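Speaker notes, "What Goes in the Cupboard: Snacks for a Small Office"

Slide 1
Hi everybody, thanks for coming back after lunch (I know, I'm the one standing between you and the coffee). I run the front desk at Jakham, and for a while now that has also meant running the snack cupboard. Wave to Parviz Esfahani in the back row, he does the ordering with me.

Slide 2
Start with money. We had 510 a month and spent it all at the corner store, one bag at a time. Terrible! Parviz moved us over to boxes from Zalluleck and the same money suddenly went a lot further.
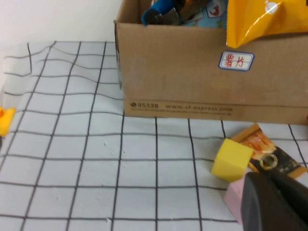 The catch is storage. We have one cupboard, and it's shared with printer paper. So before you sign up for a bulk deal, go measure your shelves. I didn't, and we had crackers under my desk until May.
(Pause. Ask who else has food under their desk.)

Slide 3
The survey. I sent out 5 questions, and please keep it that short. Ask what people eat at 3 in the afternoon, and ask about allergies on a separate form that only you can read. Vratislav Machala from the Burnitby office sent a much longer one and got two replies, one of them his own. Sorry, Vratislav.

Slide 4
Variety! Everybody says they want fruit and nuts, and they do eat them, but what people come over and talk to me about is the stuff they haven't seen before. So I keep one shelf for surprises and change it every couple of weeks.
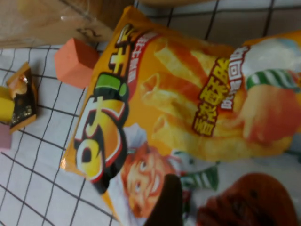 Surprise shelf pick: big yellow and orange bag, cartoon chef on the front.

If you buy imported snacks, check there's an ingredient label your people can read. If there isn't, ask the supplier for one before you put anything out. Memon, our other supplier, emails theirs over the same day.

Slide 5
Handouts are by the door: my order sheet and the survey. Change whatever you like on them.
(If there's time, tell the licorice story. If not, go straight to questions. Room has to be clear by 2:30.)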